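Bondik Striped Knit Top - product notes, care and folding

We sell the Bondik because customers kept asking for a plain striped knit that could go through an ordinary wash. We were not convinced at first. Most shops will tell you their knitwear keeps its shape for years, and most of them have never washed it more than twice. So before it went on the shelf we bought a few with our own money, wore them and put them through the same rough treatment as everything else in the drawer.

The Bondik is made for us by Todorova, a small knitting workshop that also does plain jumpers and children's leggings. It comes as a long-sleeved top in one weight only. The ground is a pale off-white and the stripes are dark and narrow, set close together. If you like a bold, wide stripe, this is the wrong top and you should save the postage.

What it is made of

The yarn is 70 per cent cotton and 30 per cent viscose. The maker's leaflet calls this "breathable luxury". We would call it a cotton mix that feels a bit smoother than cotton alone and hangs a bit heavier. It is fine in spring and autumn. In a proper winter you will want something over it, whatever the leaflet says.

Washing

The label says 30 degrees, and we would stick to that. One of ours went in at a higher setting with the towels and came out shorter in the body. The sleeves were much the same as before, so the whole thing looked odd. Turn it inside out, use a short spin and dry it flat. The leaflet also suggests a special knitwear liquid. We tried the Isedix one and then an ordinary supermarket liquid, and could not tell the two tops apart afterwards. Buy what you like.

Do not hang it. A wet knit on a hanger grows at the shoulders, and no amount of steaming has ever put that right for us.

Folding and storing

This is where we get the most emails. Narrow stripes show up careless folding far more than a plain colour does. When the cloth lies straight the lines run across it evenly, and as soon as it bunches they bend off at an angle. Some people find that untidy. We think it is quite useful, as you can see at once which part wants pulling straight before you fold again.

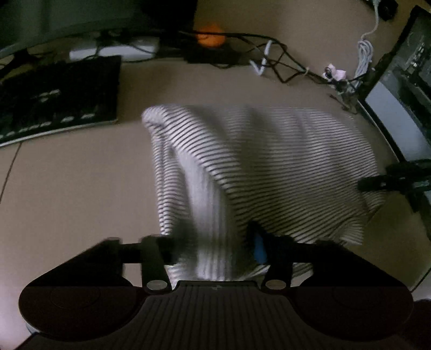
Does it need ironing after it has been folded away?

Most of the time it doesn't - shake it out, put it on, and the lighter creases drop within an hour or so of wear. For a sharp crease, use a cool iron on the inside through a thin cloth.

Our usual method is dull but it works. Lay the top face down on a table, smooth it from the middle outwards with the flat of your hand, and bring the sleeves straight across the back. Fold one side in, then the other, and bring the hem up to the collar. Rolling it is fine for a suitcase. In a drawer we find rolled tops come undone as soon as somebody rummages for socks.

You will see folding boards sold for this sort of thing. We stocked the Pletiretti board for a while and have stopped. It makes a neat square and it takes up half a shelf, and a large magazine does the same job. If you already own one, set it to the wide position, or the sides will double over and leave a thick ridge down the back.

Pilling and snags

It does pill. Any soft knit does, and we are wary of anybody who claims otherwise. Expect it under the arms and where a bag strap rubs. A cheap fabric comb takes it off. Snags are the bigger worry with a knit like this: never cut a pulled loop, just ease it through to the inside with a blunt needle. Rings and rough tabletops are the usual culprits.

Sizes

Four sizes, small to extra large. The medium is 55 cm across the chest, laid flat and not stretched. That is roomier than the name suggests, and people who like a close fit should go down one. Please measure a top you already wear and compare, as the chart in the maker's leaflet is for the body and has caught out plenty of buyers.

Availability

Todorova knits these in batches of 200 and we take what we can get. The next lot is due in March. The stripe can vary slightly in darkness between batches, so if you want two that match, order them together. Unworn tops can be sent back in the usual way - washed ones can't, even if you only washed it once.

Contact us | Delivery and returns | © Bondik Knitwear, all rights reserved | Back to top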